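Brostholm 软包床架 产品说明与技术资料

产品系列:Brostholm
产品类别:卧室家具/软包床架
适用床垫:平底床垫,弹簧、乳胶、棉毡结构均可
供货状态:散件包装,需现场组装

一、概述

Brostholm 系列为软包床头与承重床架分体设计的双人床。床头与床架之间用金属连接件固定,拆卸后可单独更换床头面料或整片床头。本页内容适用于标准版。带液压储物箱的型号结构不同,承重和安装步骤以该型号随箱说明书为准,不可互换参照。

床架主体由两根侧梁、一根床尾横梁、一根中央支撑梁和一组排骨条组成。床头板为独立部件,出厂时面料已绷装完毕,用户无需自行蒙皮。

二、主要参数

排骨条数量:13 根
中央支撑梁离地净高:200 毫米
侧梁与床垫搭接深度:50 毫米
床头安装孔中心距:128 毫米
床脚:可调高度,出厂时调至最低位
连接方式:偏心件加螺栓,不使用胶粘

上述尺寸为组装完成后、未放置床垫时的测量值。面料绷装存在手工差异,床头外形尺寸以实物为准。

三、床头面料与填充

面料为涤纶混纺织物,背面复合无纺布衬层。填充层分两层:内层为高密度海绵,直接贴合基板;外层为较软的海绵,用于形成表面弧度。顶边为圆角过渡,避免倚靠时对颈部形成硬边压力。

扣位处面料由拉线固定在基板背面,拉线张力在出厂前已调整。使用中如发现扣位变浅,可松开背板底布,重新收紧拉线。收紧时应逐个进行,每次只调整一个扣位,防止相邻区域面料起皱。

不同批次的织物染色存在轻微色差。床头与床尾凳、床头柜软垫等配套件需要颜色一致时,应在同一订单中下单,并在备注栏注明“同批”。分次补购不保证同批供货。

四、安装要求

安装面应为平整硬质地面。铺设厚地毯的房间,应在床脚下加装硬质垫片,否则中央支撑梁可能悬空,排骨条受力不均。

安装顺序如下。先将两根侧梁与床尾横梁连接,螺栓只拧入三分之二,不锁紧。再将床头板立起,对准安装孔,穿入螺栓。四角全部就位后,按对角线顺序依次锁紧。最后放入中央支撑梁和排骨条。排骨条弧面朝上。

床头板立起时需两人操作。单人操作容易使安装孔内的预埋螺母受侧向力,造成滑牙。预埋螺母滑牙不属于保修范围。

床头可靠墙放置,也可与墙面保持间距。靠墙放置时,应先检查踢脚线厚度。踢脚线凸出较多的房间,床头下沿会先与踢脚线接触,上沿与墙之间形成缝隙,倚靠时床头会后仰。可在床头背面上沿粘贴随箱附送的毡垫补偿。
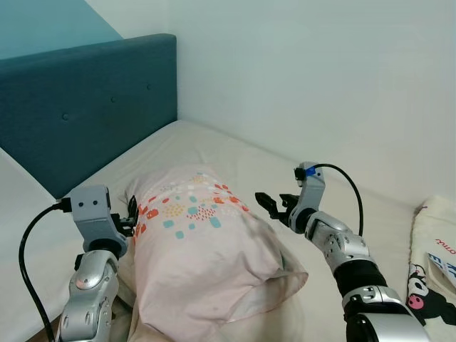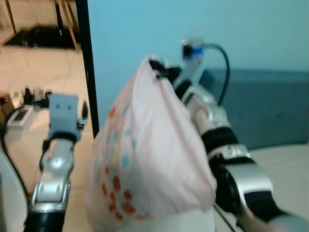
资料整理:Sándor Magyar
Brostholm 产品技术组 三月修订

五、床垫与床品匹配

床垫宽度应与床架内宽一致,允许略小,不允许略大。床垫过宽会压住侧梁软包边缘,长期使用后面料出现亮痕,无法恢复。

床笠高度按床垫实际厚度选择。加装床褥或薄垫后,总厚度增加,原有床笠可能无法包住底角。底角脱出的常见原因是床笠高度不足,更换松紧带不能解决。

床头与床垫之间的间隙属正常设计余量,用于容纳床笠和床褥的厚度。间隙过大时,先检查床垫是否整体向床尾滑移,再检查排骨条防滑垫是否脱落。

六、与其他系列的兼容性

Brostholm 床头可安装于 Tanov 床架,需另购转接板。Tanov 床架的侧梁较低,安装后床头下沿外露部分增加,属正常现象。

Burero 系列床头采用挂墙结构,不与床架连接,因此不能安装在 Brostholm 床架上。Brostholm 床头也不可改为挂墙使用,背板未设承重挂点。

Sarantis 床头柜的台面高度按本系列床架设计,放置于两侧时不遮挡床头侧面。其他品牌床头柜请自行核对高度。

七、日常维护

软包表面每周用吸尘器配软毛刷头清理一次,吸力调至低档。缝线处和扣位凹陷处易积灰,应沿缝线方向单向清理,不要来回摩擦。

液体溅落后,立即用干燥白布按压吸收,由外缘向中心操作。不可使用含氯漂白剂、溶剂型去渍剂或蒸汽清洁机。蒸汽会使衬层与面料分离,表面出现气泡状鼓起。

首次组装后使用一个月,应复紧全部螺栓。此后每半年检查一次。出现异响时,先检查中央支撑梁床脚是否着地,再检查排骨条端套,最后检查床头连接螺栓。

面料应避免阳光长时间直射。朝南房间建议使用遮光窗帘。浅色墙面与深色面料长期接触并处于潮湿环境时,可能发生染色迁移,应保持通风间距。

八、包装与配件

全套产品分箱发运,床头单独一箱。开箱后请核对以下配件:连接螺栓及垫圈、内六角扳手、排骨条端套、防滑垫、毡垫、备用扣一枚。

缺件请在签收后七日内提出,并提供外箱侧面标签上的批号。备用扣与床头同批面料制作,请妥善保存,后期补配无法保证颜色一致。

九、保修说明

床架承重结构保修五年,连接件保修两年,面料及填充保修一年。正常使用造成的面料起球、轻微褪色和海绵自然回弹下降不在保修范围内。

自行更换非原厂螺栓、在床架上加装床幔支架、在床面上跳跃造成的损坏,不予保修。需要维修时,请勿先行拆解床头,保持原状并联系售后登记。

可单独订购的零件:排骨条、端套、中央支撑梁、可调床脚、床头整片。侧梁不单独出售,需成对订购。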